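June 7, 2020
Workshop notebook – glaze tests, second round

OK, so the tiles came out of the kiln this morning and I have opinions. I did 26 this time, all the same clay body from Whiteley, all rolled to the same thickness (I used the slats, Vikas, before you ask), and I stamped the number on the back of every one because last time I wrote them in pencil and we all know how that went.

Quick recap for whoever picks this book up next. We're after a matte green with some gray in it, something like wet slate with moss on it, for the Skullholm tableware order. The base is our usual satin white with the copper carbonate going in by small steps and a bit of rutile in the second row. The first round in the spring was way too minty. Toothpaste, basically.

Row one, copper only: still minty! Tile 7 is the least bad but I wouldn't eat soup out of it. Row two with the rutile is so much better, the color breaks over the edges and goes kind of tan where it's thin, and there's a gray-green in the middle that I could look at all day. Tile 15 is my favorite so far. It has two pinholes near the bottom, which may just be my sloppy dipping, I was rushing before lunch and I know I didn't stir the bucket again.

The greens I keep coming back to are closest to the long bricks in the back wall in the second of these, mortar and all.
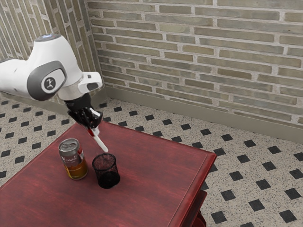
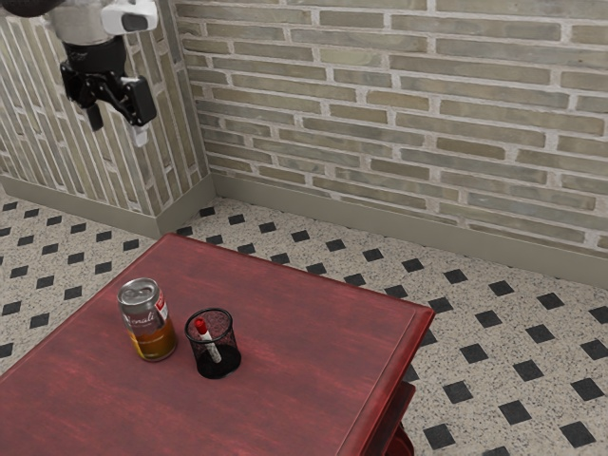 Back to the pinholes. Vikas Gautam thinks I'm cooling too fast from the top and wants a 15 minute hold at the end. I think it's the bisque, I really do, those tiles had dust on them and I only wiped half. We could both be right, which would be annoying. Plan is to do the hold AND wash the tiles properly, and then I guess we won't know which one fixed it, so no, scratch that. Hold only on the next firing, dusty tiles and all, then washed tiles after that.

Weighing notes: the small scale drifts if you leave it on by the window. I re-zeroed between every cup and it still wandered a little. Batches were 200 grams dry each, sieved twice. The second sieving is a pain but there was a surprising amount of crud left in the mesh, mostly rutile I think, so please don't skip it.

Also the bucket marked Sternongate clear is NOT clear. Somebody topped it up with the satin. I dipped one tile in it to check and it came out cloudy all over. I've put tape across the lid – leave it alone until I get around to labeling it as something else. It might be nice over the dark slip, come to think of it. Could be a happy accident or could be a gallon of nothing.

Kiln log is in the drawer under the cones. Bottom shelf ran cooler again, you can see it in the witness cones, the middle one barely leaned over. I moved the thicker posts to the back to open up some space down there. If it's still cold next time I'll check the elements, and if it's the elements I will be grumpy for a week.

To do: mix the rutile series again in smaller steps on either side of tile 15. Make proper cups, because a flat tile tells me nothing about how it runs on a curve. Wash the sponges. Ask Skullholm if they still want everything by September or if that has slipped, I've heard two different things. Order more copper, we're down to the bottom of the jar.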